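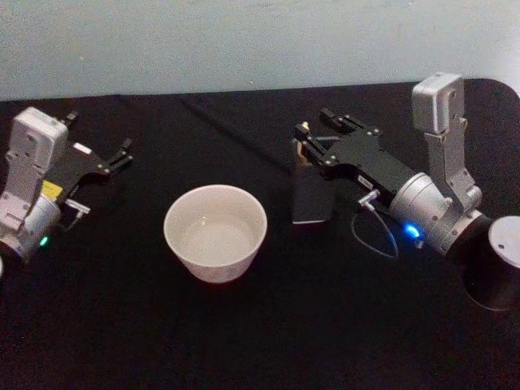
Can a robot do the chores yet?

Some machines already do chores. A dishwasher washes plates. A washing machine washes socks. Each one does a single job inside a closed box, and a person has to load it and unload it. The harder question is whether a machine can work outside the box, on an ordinary table, with ordinary things.

Two arms and a bowl

A robot arm is a chain of stiff parts linked by joints. Each joint has a motor that turns it. At the end of the arm is a gripper, which does the work of a hand. The grippers on these two arms are black and have two fingers each. The fingers slide together to hold something and slide apart to let it go. One gripper is open and empty. The other has a small tan object between its fingers, and a white bowl stands on the black cloth between the arms.

Putting a small thing in a bowl takes you a second. For a robot it is a list of smaller jobs:

1. Find the object and work out how far away it is.
2. Move the open fingers to either side of it.
3. Close them hard enough to hold, but not hard enough to crush.
4. Lift, and move across without hitting the bowl or the other arm.
5. Stop over the bowl and open the fingers.

If step 1 is wrong by the width of a pencil, step 3 may close on air.

Why is a bowl difficult?

A bowl is smooth, curved and sometimes shiny. Shine can confuse a camera. To lift a bowl, a two-fingered gripper usually pinches the rim, and a heavy bowl can tip. Your own hand has five fingers and skin that feels slipping. Many grippers cannot feel anything at all.

How is a robot tested?

Aksel Overgaard tests arms at the Flastell workshop. He gave a program called Lumik one chore, clearing small objects from a table into a bowl, and ran it 531 times. It finished the chore without help 262 times, a little under half. Most of the failures were dropped objects — the rest were missed grabs and knocked bowls.

A shop has a different problem. The Koppel packing room sends out 1,000 boxes in a working day, all the same shape. An arm can manage that well, as every box arrives in the same place. Your kitchen table is different at every meal.

So, yet or not yet?

Same object, same place, many times over: yet. Mixed objects in a new place: sometimes, slowly, with a person nearby. A whole kitchen after dinner: not yet.

Words to know

Gripper — the part of a robot arm that holds things.
Joint — a place where the arm can bend or turn.
Rim — the top edge of a bowl or cup.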